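Reading time: 3 min

Student project report: Review of the Sindix Hand Capture Kit
Danica Golob, second-year practical module

1. Purpose of the report

In our module every student has to choose one product and judge if it is suitable for a small laboratory. I chose the Sindix kit, which is sold by the firm Futus in two versions. The first version is a pair of hand-held grippers. The second is a pair of wrist sets with marker cubes, for people who want to record bare hands. Both versions use the same recording software. The complete package costs 1,775 euros and I had it on loan for the whole of May.

My question was simple: can a student without much experience record household tasks with this kit, and is the price fair for what we get?

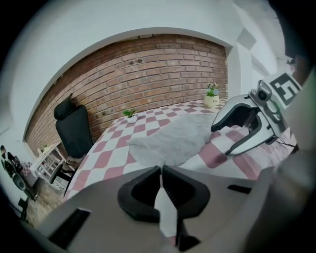 The grippers were the part I tested first. According to the manual, a new user should be ready after one hour of practice, and for me this was nearly correct. The difficult point was soft material. The two black finger pads are thick and rubbery, and with something like the grey fluffy rug on our table I had to learn how deep to go into the fibres before closing. When I closed too early I pulled only some hair and the rug stayed where it was. With a flat tablecloth under the object there is a second problem, that the pads can take the cloth also. I would like Futus to offer a thinner pair of pads as an option. The manual does not mention any.

2. The wrist sets

With the wrist sets the work is more natural, because the fingers stay free. Folding was for me the best test, as it needs both hands at the same time. The straps must be quite tight, otherwise the cube turns and the calibration has to be repeated. I repeated it 9 times in the first week and after that only rarely.
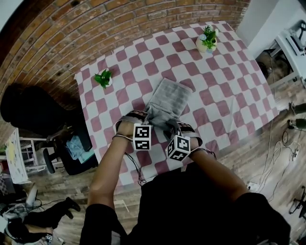
Figure 2. Handling the grey cloth with a marker cube on each hand.

The cables are my main complaint. They are thin and light, but they hang from the hand and one must think about them in each movement. A short clip for the forearm would solve this, in my opinion.

3. Results

In total I made 306 recordings with both versions. The software refused eight of them, all with the message that a marker was lost. I worked mostly on Saturday, when the room in the Pitmont building is quiet.

4. Opinion

For a small laboratory I can recommend the wrist sets. The grippers are well made, but I would wait for other pads if the work is mainly with textiles. The support from Futus answered my two e-mails politely, the second one rather late. The price is high for a student group and acceptable for a department.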